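Duda v. Rirniten

Duda v. Rirniten was a civil case brought by the singer Danuta Duda against the concert promoter Rirniten over the cancellation of her Hetulness tour. Duda claimed that the promoter had called off the tour without cause and had failed to provide the voice doctor promised in her contract. Rirniten filed a counterclaim for its advance payments. The jury found for Duda on the main contract claim and for Rirniten on part of the counterclaim. Both sides appealed, and the case was settled before the appeal was heard.

Background

Duda signed with Rirniten for a tour of 21 concerts in support of her album Hetulness. The contract ran to 144 pages with its schedules. It covered ticket income, travel, stage construction, insurance and medical care. Rirniten agreed to pay an advance in three parts and to hire a physician with experience in treating singers, who was to be on call from the first rehearsal to the last show.

Rehearsals were held at the Pestura, a former exhibition hall leased by the promoter. The stage design called for a turning platform and a raised walkway, and the work fell behind schedule. Duda and her band rehearsed on a flat floor for most of the period and moved onto the finished stage in September.

The tour opened on time. Duda performed seven concerts. After the seventh she told the tour manager that she was losing her upper range and asked to see the physician. The physician's contract had not been signed, and she was sent to a local clinic, where she was told to rest her voice. Rirniten postponed the next two shows and then canceled the rest of the tour, citing a clause that allowed it to withdraw if the artist became unable to perform.
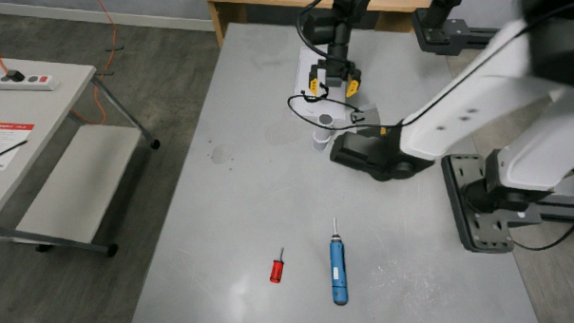
Claims

Duda's complaint listed breach of contract, negligent hiring and interference with her business relations. She argued that the withdrawal clause applied only after an examination by the tour physician, and that no examination could have taken place because Rirniten had never filled the position. She asked for her share of the expected income from the remaining concerts.

Rirniten answered that Duda had hidden an earlier throat condition when she completed the insurance questionnaire. Its counterclaim sought return of the full advance and the cost of building the stage. The tour's insurer, Gajewski, had refused to pay on the cancellation policy and was added to the case as a third party. The judge later separated the insurance dispute from the rest.

Trial

The trial opened with testimony from Duda, who was questioned for two days. She said she had been treated for hoarseness several years before the tour and had not considered it a medical condition. The tour manager testified that he had raised the missing physician in writing on more than one occasion. More than 100 emails between the promoter's offices were admitted as evidence, over the objection of Rirniten's attorneys.

The judge dismissed the interference claim before the case went to the jury. Jurors found that Rirniten had breached the contract, but rejected the claim of negligent hiring. They also found that Duda had to return the final part of the advance, which had been paid for concerts that did not take place.

Appeal and settlement

Rirniten appealed the reading of the withdrawal clause, and Duda appealed the dismissal of the interference claim. The parties reached a confidential settlement while written arguments were still being filed. The separate dispute with Gajewski ended later in arbitration, and the award was not made public.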